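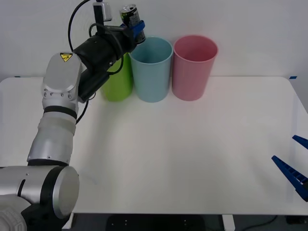

Robot arm over a white table with three plastic cups

Flat hall rental or a split of the door for a small folk-rock show?

We are a folk-rock band called Fletach and we want to put on our own concert in October. Up to now we have only played as a support act or at outdoor events where somebody else handled the money, so the business side is new to us.

The place we want is the Rutherford in Pramden. It holds 135 standing. They have offered two ways to do it:

Option one is a flat rental of $882 for the evening. We keep all the ticket money. The rental includes the house PA and lights but no sound engineer, and they keep the bar.

Option two is no rental, and we split the ticket money with the hall down the middle. They supply an engineer and someone on the door. They still keep the bar.

We have over 2,000 people on our mailing list, but they are spread all over because most of them signed up at the Erkisetti festival. I don't know how many live close enough to come. There are four of us in the band and we would be splitting any loss evenly.

Which option makes more sense for a first show? Also, is there something we should have in writing before we say yes? So far it has all been in emails and one phone call.

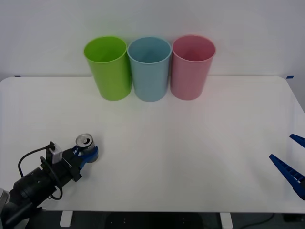 This question was last edited on 07/06/2022.

Edit: a few people asked. The hall will let us pick the ticket price under either option. Load-in is mid-afternoon and we have to be out by midnight. We would probably have one opening act, friends of ours, who we would like to pay something.

First reply (accepted)

Work out the break-even for each option before you think about which one feels fair.

For the rental, add up the $882, what a sound engineer will charge you, whatever you want to give the opener, posters, and gas. Divide that by your ticket price after fees. The result is how many tickets you have to sell before the band makes a dollar. If it comes out at more than half the room, I would not rent for a first show.

For the split, the hall's share comes out of whatever you sell, so a bad night costs you the opener, posters and gas and that's it. On a full house you'd give up more money than the rental would have cost if your tickets are expensive, and less if they are cheap. Remember to put the engineer and the door person into that comparison. Those are real costs that the hall is covering.

The mailing list is hard to judge. Festival signups are mostly people who were in a good mood and had a pen in front of them. Send one email asking people to click a link if they live within driving distance of Pramden. Do it before you sign anything. You will get a much better idea from that than from the size of the list.

On the contract, get these in writing:

- The date, load-in time, sound check time, doors and curfew
- Who pays for damage and up to what limit
- What happens if either side cancels, and by when
- Whether the split is figured before or after ticket fees and sales tax
- Whether they take a cut of your merch
- Who pays the music licensing fees, even if you only play your own songs plus a couple of covers
- When you get paid. Ask for the same night, with a printout of the ticket report

The fees question matters more than it looks. I played a hall where the split was worked out on face value but the card fees came only out of our half. Nothing in the agreement said they couldn't do it that way.

Last thing, ask whether there is a minimum on the split. Some rooms say no rental, then there is a line on page two about a guaranteed bar take that you make up if it falls short.

Second reply

rent it. if you believe in the band then back yourselves. we always rent and we have done ok. also bring your own extension cords the ones in halls are always bad
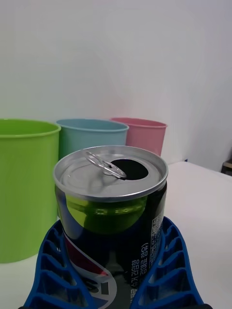
I don't agree with just renting it. That works if you have a local crowd who already turn up, and it sounds like this band doesn't know yet whether they do. I would take the split the first time and rent the next time, once there is a real ticket count from that room to go by.

There is a third way you could ask about. Some halls will do a reduced rental plus a smaller share of the door. The worst they can do is say no. If they want to fill an October date they may be more flexible than the email makes it sound.

Also, insurance. If you rent the hall yourselves you are probably the event organizer on paper, and many places want a certificate of liability coverage from the renter. With a split the hall is often the organizer and its own policy applies. Ask them which it is. A one-night policy isn't a huge amount but it should be in your break-even number with everything else.

For paying the opener, agree on a set amount and tell them now. Don't offer a percentage of what's left over, it leads to arguments between friends.

Comments

The link idea is good. We did the same before our spring show and the response was a lot smaller than we hoped, so we moved to a smaller room.

Does the Rutherford still have the low stage? If so put the drums at the side, people at the back can't see much otherwise.

Original poster again. Sent the email to the list and we're going to ask for the split. They confirmed there is no bar minimum but they do take a cut of merch, which they hadn't mentioned. Thanks for the checklist.

Ask if the merch cut covers CDs as well as shirts. At some halls it's only shirts.

What about sales tax on the merch, does the band handle that or the hall?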